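Search this site... Search

Descaling and cleaning a worktop cooker or kettle with a steel upper section

Last revised October 2019

The method covers round electric cookers, steamers and large kettles that have a polished stainless steel band or lid over a white or pale outer body. It was written for the Zarnley and Rai ranges but applies to most appliances of the same build. It does not cover pressure cookers with a locking lid, where the valve and gasket have to be serviced as the maker directs.

Limescale and cooking residue need different treatment. Limescale is alkaline and comes away with a mild acid. Starch, fat and dried milk do not, and should be removed first with washing-up liquid so that the acid can reach the scale underneath.

What you will need

Citric acid powder, food grade
Washing-up liquid
A soft sponge without a scouring face
Two microfibre cloths, one kept dry
A soft toothbrush or narrow nylon brush
A measuring jug marked in millilitres
Wooden cocktail sticks

Do not use wire wool, cream cleaner, bleach or oven cleaner. Bleach pits stainless steel, and the pits hold residue afterwards. Washing soda dulls aluminium and should be kept off any aluminium parts.

Before you start

Switch off at the wall, pull out the plug and let the appliance cool completely. Check the rating plate under the base. The larger Rai model is marked 2000 W and the Zarnley 1760 W; either will hold enough heat in the element plate to scald well after the lid feels cool. Stand the appliance clear of the wall with space on both sides, so that you can work round the whole seam without lifting it.

Part one: the inside

1. Take out any inner pot, rack or basket and wash it separately in hot soapy water.

2. If the vessel is of the type filled directly with water, pour in one litre of cold water and add 20 g of citric acid. Stir until dissolved. For heavy scale, repeat the treatment. A stronger solution gains little.

3. Plug in, bring the solution to a simmer with the lid on, then switch off and unplug.

4. Leave to stand for 11 minutes. Scale on the base should be soft enough to wipe. If it still feels gritty, allow the same time again.

5. Empty the vessel away from the control side. Rinse twice with cold water, then boil one full charge of plain water and discard it.

Cookers with a lift-out pot must not be filled in this way. Wipe the element plate with a barely damp cloth, and use a cocktail stick to lift burnt grains from the edge. Any water poured into the outer casing will reach the wiring.
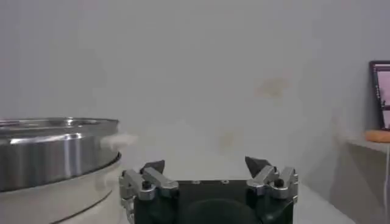 Part two: the steel

Polished steel shows every wipe mark, and the direction of wiping matters more than the product used. Work round the band in one direction, never up and down. A single drop of washing-up liquid on a damp sponge is enough for fingerprints and splashes. Follow at once with a clean damp cloth, then with the dry one. If the metal is left to dry by itself in a hard water area it will spot.

For brown heat marks, mix a little citric acid with water, apply it with the cloth, leave it for a minute and rinse. Blue or rainbow marks are a change in the surface layer of the steel. They are harmless and may only fade in part.

Pay attention to the lip of the lid. Condensation runs to it and dries there, leaving a chalky line. Draw the damp toothbrush along the line, then dry it.

Part three: the seam and the pale body

The seam where the steel meets the lower body collects grease, which darkens with heat. Wrap one layer of damp microfibre over the blunt end of a cocktail stick and run it along the joint, refolding the cloth as it becomes soiled. Do not spray liquid into the seam.

Wash the body with the sponge and a weak washing-up solution. Yellowing on older white plastic is caused by heat and light and cannot be cleaned off.

How often

In hard water areas, such as Tasport, descale every month if the appliance is used daily. In soft water areas, every three months is sufficient. Wipe the steel and seam weekly. Leave the lid ajar overnight after any wet cleaning.

Spare gaskets and lid knobs for both ranges are stocked by Gavov. Quote the model code from the rating plate when ordering.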